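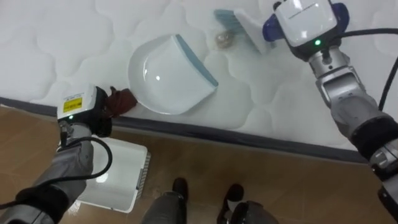
Bed cleanup station: brush, dustpan and crumbs on the mattress, cloth in the left gripper.

March 25, 2021

Spent the whole day on the gripper comparison for the bed cleanup task. I want the numbers written down before I forget which run was which.

The arms are the same as last week. The only thing I changed was what is bolted to the wrists and, after lunch, the controller gains. I have two sets of fingers to compare. The old ones are the Prirneo parallel jaws with the flat pads. The new ones came from Clilham and have a softer pad with a shallow groove down the middle. Same white housing for both, so the swap is four screws and a connector, and the camera calibration holds if I'm careful with the wrist mount. I was not careful the first time and had to redo it. That cost me most of an hour.

The task is the one we have been running on Lola: pick up the brush, sweep the crumbs into the dustpan, lift the pan, tip it over the bin, then wipe the spot with the cloth. The mattress makes it harder than the table version. The quilting is puffed, so the dustpan rocks when the brush pushes against it, and crumbs roll into the stitching. On the table a light sweep is enough. Here the brush has to press, and pressing is where the two sets of fingers come apart.

With the flat pads the brush turned in the grip on the first firm stroke nearly every time. The back of the brush is smooth plastic and a little rounded, and there isn't much for a flat pad to hold on to. Raising the grip force helped until the motor current got near the limit, and then the hand started to heat up and the driver cut it back. I logged 277 strokes with the flat pads before I stopped. I did not need more to see the pattern.

The grooved pads hold the brush well. The edge of the brush sits down in the groove and stays there through a full sweep. What they do badly is the approach. The fingers are thicker at the tip, and when the brush is lying flat on the mattress they have to push down into the fabric to get under it. Twice the wrist force reading tripped the safety stop. I lowered the approach speed and tilted the wrist a bit more, and it stopped tripping, but each pick now takes longer.

Cloth results went the other way. I left the flat pads on the left hand in the afternoon to see how a mixed pair would do, and I think that is the setup to keep for now. The flat pads pinch the cloth cleanly and let go of it cleanly. With the grooved ones a fold gets caught in the channel, and when the hand opens the cloth hangs there until the arm shakes it off. I don't want to write a shaking motion into the policy just for that.

Controller notes. Old loop was running at 500 Hz on the wrist. I moved it to 2000 Hz on the test branch after lunch. The difference on free motion is small. On contact it is easy to see in the plots: less chatter when the bristles meet the fabric, and the force trace settles sooner. The higher rate does show up a noise spike on the left wrist that I never saw before. It could be the cable. The loop of cable on that side swings a good deal when the arm reaches across, and I would like to clip it to the forearm above the padding and see if the spike goes away. I didn't get to it today.

Camera: left the head camera where it was. Looking straight down over the edge of the bed gives a good view of both hands and the pan, but the inside of the dustpan throws a strong highlight and the crumb detector keeps marking the glare as debris. I tried lower exposure. That fixed the glare and lost the crumbs, which are pale and don't stand out much from the white cover to begin with. Put the exposure back. A darker cover would make the numbers better and the test easier than I want it to be, so I am leaving the white one on. Maybe a polarizing filter. There is one on the Yan rig that isn't being used until July.

The tip over the bin is still the weakest step with either set. The bin is on the floor right beside the bed, partly under the left arm, so the right hand has to bring the pan across and down while the left keeps clear. Planner finds a path but it is slow and it comes close to the elbow. I moved the bin a little farther out and back again. No real gain. It probably needs a different hand order, with the left letting go of the cloth first.

For tomorrow:
Clip the left cable and rerun at 2000 Hz.
Mixed pair, full task, same crumb placement as today.
Ask Clilham if the grooved pad comes with a thinner tip.
Copy today's logs off the robot machine, the disk is nearly full again.

Shut down both arms at 6:40. Flat pads are in the drawer with the spare screws.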